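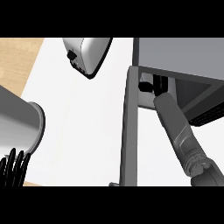

28th June. Long one. Sim kitchen all day, the two-arm setup, and I'm at 289 demos kept since the start of the month, which sounds like more than it is. Eun-ji wants another 50 before she'll kick off a training run. Fine. The cabinet task is the slow part and I spent most of the afternoon in it – one gripper up under the top panel, tucked in next to the post, the other arm way over on the left doing nothing. Whole white counter between them. I keep forgetting the left one exists and then it drifts, because my left hand drifts, and then that's in the data too. Eun-ji says leave it, a bit of drift is good for the model. Not convinced. Wrote it down anyway.

Threw out 4 in a row before lunch. Two were me hitting save late, one the gripper went through the panel (clipping again, told Thambiah's support people about it in December, still there), one I just got lost. Depth is horrible from the high view. I think I'm at the post and I'm way past it. Tried going slower. Slower is worse, the episodes get long and full of little corrections and then the policy learns to dither. We saw that with the last batch, it hovered in front of the handle forever like it was thinking.

New Zakix controllers came. Lighter, trigger is too soft though. Kept closing the gripper without meaning to. Swapped back to the old ones after three tries, will have another go tomorow when my hands aren't tired.

Had the talk about randomizing again. Eun-ji wants toaster position, counter color, floor, the lot, all shuffled every episode. I said do the toaster first and look at the results. She said I always say that. True. We settled on toaster and lights this week, counter color after. She's going to write the script, I'm going to check nothing spawns inside anything else.

Labels – behind. Nurkik exports the timestamps in a diffrent format since the update and my sorting script just skips them, no error, nothing. Lost nearly an hour on that before I looked at the raw file. Fixed it, ugly fix, must clean up before anyone sees.

Grumutex call moved to next week. Good. Nothing to show them except a success rate I don't like yet.

Wrist sore. The right one, mine. Eat something, stretch, bed. Ask Eun-ji about the reset pose first thing, I think the left arm starts too far out and we could save a couple seconds per episode if it came in closer. Also back up the drive. ALSO reply to Mom.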